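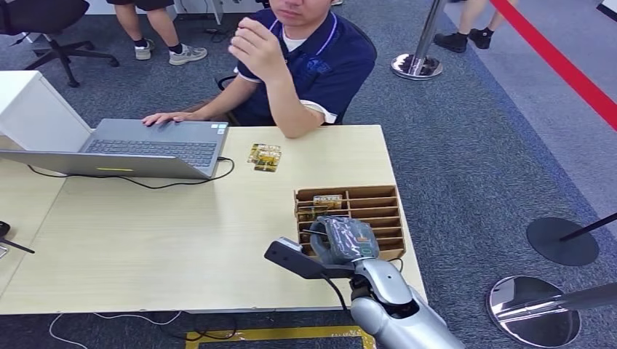 Key cards by remote control: the Remport job at Flakamow

Our team spent the week teaching a robot to sort hotel key cards into a divided cardboard organizer. The job comes from Remport, which handles front-desk supplies for small hotels, and it was set up on one table with a laptop at one side, a stack of cards in the middle and the organizer nearest the robot.

The robot learns from people. An operator wears a headset and a pair of gloves, sees what the robot's head camera sees, and moves its arm and fingers by moving their own. Each complete go is saved as one recording. The Rorkstead office then trains on the recordings, and the robot is asked to do the job without anyone steering.

The target for this round is 1000 good recordings. The last round, on folded leaflets, finished with 1663, but leaflets are easier. Cards are thin and stiff and they lie flat on the table, so a robot finger tends to push the top one along before it gets under the edge. Fanning the stack a little helps. Operators have been asked to start with the cards fanned in some recordings and squared up in others, so that the robot sees both.

The slots cause the other half of the trouble. They are narrow, and the dividers are only card, so a hand that comes in at an angle bends them. Angus Kingi, who leads the operators, has changed the advice on this. The hand should now stop above the slot, line up, and go down slowly. It adds a few seconds to each recording and he thinks it is worth it.

"People want to correct as they go, because that's how you'd do it with your own hand," he says. "You can't feel the slot through the glove. Stop, look, then lower it."

A fumbled card does not spoil a recording. If the operator picks it up again and carries on, keep it and mark it as a recovery. Earlier training sets had hardly any of these, and the robot would freeze when a card slipped. Throw a recording out only if the link drops, the organizer gets knocked out of place, or somebody reaches in to help.

The plastic wrap on the hand should be checked at the start of each shift. If it has come loose at the fingertips, change it before recording.

Anyone sitting at the laptop needs to keep their hands on their own side of the table while the arm is moving. Visitors stay behind the barrier.

The organizer now gets turned or shifted slightly after every 27 recordings. Please write the change in the log, as two sets came through last time with no note and had to be matched up by eye.

The next job will be luggage tags, using the method Hájek tried in December. Operators who would like to take the Sunday shift should speak to Angus.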